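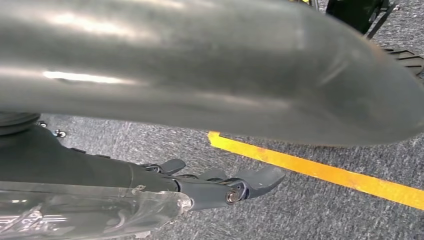 Yellow tape on the floor

plodlow42
Two weeks into taping out our house plan and I'm hooked! We rented a bay for February and we're marking every room on the floor at full size before we sign off on the drawings. I thought the kitchen was huge on paper. Then I stood in it with my wife and a folding table and we kept bumping hips. If you're building or remodeling, go do this — it costs a few rolls of tape and a Thursday evening.

Casau
Love this. We did it in a church parking lot with chalk and ended up moving the pantry door. What are you using for furniture?

plodlow42
Cardboard boxes, mostly, plus the folding table as an island. I walked from the "fridge" to the "sink" with a bag of groceries like a lunatic and had a great time.

drukero
I'll be the grump. Tape makes every room feel smaller than it will be. With no walls and a high ceiling over you, a decent bedroom looks like a closet. We panicked, added 2 feet to ours, and paid for it all the way up to the roof. I'd trust the drawings.

Casau
That happened to us too, but only for the bedrooms. Hallways and door swings were dead on. I'd use tape for how you move through a place and ignore it for how big it feels.

drukero
Fair, I'll give you hallways.

Driss Hajji
Go measure rooms you already like! I carried a tape measure to every friend's house for 2 months and wrote it all down. My favorite kitchen had a 42 inch aisle, so that's what we built, and I still grin when two of us are cooking in there.

plodlow42
Oh that's good. Ours is tighter than that. Re-taping tonight!

Ó Ceallaigh
Pull that tape up slowly and at a low angle, and don't leave it down all month. I lost a 300 dollar deposit over the gunk it left on a painted floor.

drukero
Mineral spirits on a rag would've saved you, but try a corner first.

plodlow42
Noted, adding a rag to the box of boxes. Will post the new kitchen numbers after dinner.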